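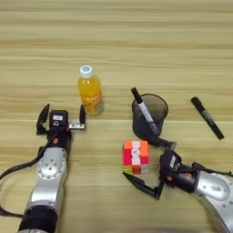 Right arm stops short of the target after switching to chunked policy output

Hamisi Kariuki
I have a two-arm tabletop setup with parallel grippers and a head camera. The task set is small: pick up a bottle, put a marker in a mesh pen cup, move a puzzle cube. The policy is trained in Dronley and outputs chunks of 50 joint targets per arm at 25 Hz. A small node unpacks each chunk and sends the targets to the joint position controller.

When I ran one target per inference call, both arms reached the commanded pose, slowly. With chunks, motion is much smoother, but the right arm often closes its gripper before it reaches the cube. The left arm does the same on the bottle, less often. Logged commands look correct. The measured joint positions lag the commands, and the gripper command does not seem to lag at all.

What I have checked:
– joint calibration on both arms, repeated twice
– camera extrinsics, unchanged since August
– inference time, 161 ms on average, with no outliers in the last run
– replaying a recorded demonstration through the same node, which gives a correct grasp

The last item is what confuses me. If the node were wrong, replay should fail too. Is this a policy problem or a timing problem?

3 comments

wrist_offset
Probably not enough data. I had something close to this and it went away after I collected more demonstrations and trained longer. Also try lowering the learning rate. Cubes are hard because the colors change with orientation.

1 comment

m_tarn
Timing. The replay result fits.

During replay there is no inference, so the first target in the buffer is always the right one for the current time. During policy execution the observation is captured, inference takes 161 ms, and then your node starts at index 0 of the new chunk. At 25 Hz one step is 40 ms, so index 0 is four steps old when you send it. Each time a new chunk arrives the arm is told to go back to where it should have been at capture time. It covers part of the same path again, and you lose reach at every chunk boundary.

The gripper makes it look worse. Most gripper drivers take a position command and run it at full speed, while the arm joints go through a velocity limit or a low-pass filter. If the arm is behind and the gripper is not, the fingers close early. You would see that on both arms, and more often on whichever one has the longer approach.

Do the following, in this order:

Stamp each chunk with the capture time of its observation. Use the camera driver's timestamp if it is on the same clock. The time the callback fires is later than the capture and will leave you with a smaller version of the same error.

When the chunk arrives, compute index = (now – stamp) / 0.04, round to the nearest integer, and start from there. Discard everything before it.

Blend the first few targets of the new chunk with the tail of the old one. Linear weights are fine. Without this you will get a step in the command when the two chunks disagree, and the controller's velocity limit will turn that step into more lag.

Request the next chunk before the current one runs out. Executing 17 steps and then switching gives 680 ms between switches, which leaves plenty of room for inference.

Measure the lag of the arm joints separately. Send a slow sine to one joint, log command and position, and cross-correlate. If the result is two steps, delay the gripper command by two steps. Do the two arms individually. They may have different filter settings even if the hardware is the same.

If you use the Wultitz executor, it already does the index computation, but only when the stamp field is filled in. With an empty stamp it falls back to index 0 and prints nothing at the default log level. Check this first.

5 comments

Hamisi Kariuki
The stamp field was empty. I am using the Wultitz executor with my own unpacking node in front of it, and my node built a new message without copying the header. With the header copied, chunk boundaries are no longer visible in the joint plots.

The sine test gave two steps on the left arm and three on the right. I put these in as gripper delays. The right gripper now closes on the cube. Marker placement is still poor, but the failure is different: the marker touches the rim of the cup and rotates in the fingers. I will open a separate thread for that once I have logs.

I did not retrain.

2 comments
Shared 17 times
Last updated 7 January 2025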